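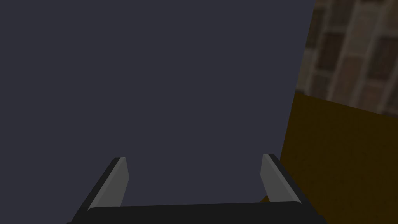 Week 2: How bread dough rises, and why yours sometimes won't

Okay, welcome back! Last week was mostly flour and I promised we'd get to yeast, so let's do it. I've cut these notes down from the August 2025 set, which went on forever (sorry to anyone who printed those).

Yeast is alive. It eats sugars in the dough and gives off carbon dioxide and a bit of alcohol, and the gas gets trapped in the stretchy gluten we talked about. I like to think of it as blowing up a few thousand tiny balloons, very slowly, all at once.

Temperature is where most people in this class get into trouble. I aim for a finished dough at 78 degrees Fahrenheit. Go a lot cooler and it still rises, it just takes its sweet time, and I think the flavor is better for it. Go too hot and you can kill the yeast before it gets started. My kitchen in October is a completely different place from my kitchen in summer, so I stopped trusting the times in recipes years ago and started watching the dough.

For the Kotian loaf (our house recipe, it's on the back page) you'll need 736 grams of bread flour. Hold back a splash of the water until you see how the dough feels. Bags of flour vary more than you'd expect!

The poke test: flour a finger, press it into the dough, and pull it out. If the dent springs right back, wait longer. If it fills in slowly and leaves a small mark, heat the oven. If the dent just stays there, you've probably gone too far, but bake it anyway, it'll be fine for toast.

For next time: make one loaf with a warm rise and one in the fridge overnight, then write me 200 words on how they tasted. Bring a slice of each if there's any left.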